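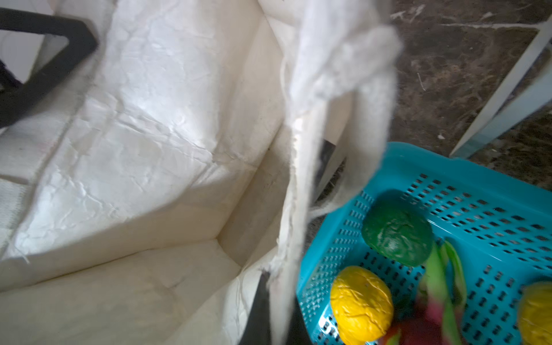
How far do badgers travel after release at a new site? Most animals in our sample stayed within eight kilometers of the release point, and the longest moves came in the first weeks.

3.2 Movement after release

We fitted 20 adult badgers from the Altik farmland with Diltex radio collars and released them at Trolard, where old setts were present but unused. Collars were set to record one position per night. After screening for poor satellite geometry, 314 positions remained, of which 201 fell inside the reserve boundary. The rest lay mainly along the Calimlim drainage to the east – a strip of mixed scrub and pasture that we had rated as low-quality habitat.

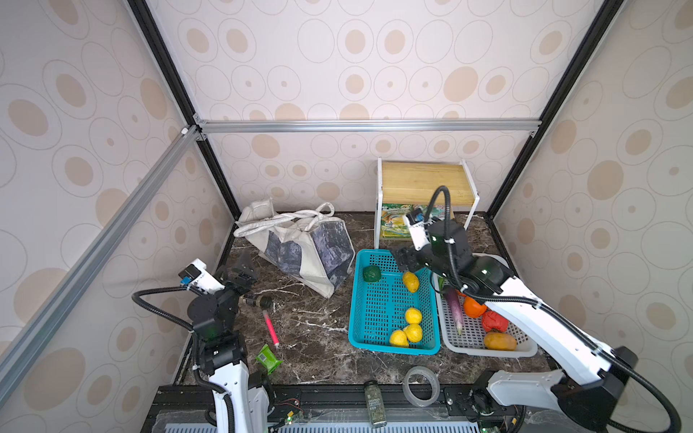 Figure 3. Enclosed workcell with oval-patterned wall panels and a dark, marble-patterned work surface.

Home ranges were estimated with a fixed kernel method. Ranges in November were smaller than those in earlier months for both sexes, as expected from reduced winter activity. Sex had no clear effect on distance from the release point. Two collars stopped transmitting early, and their data were kept in the position totals but left out of the range estimates.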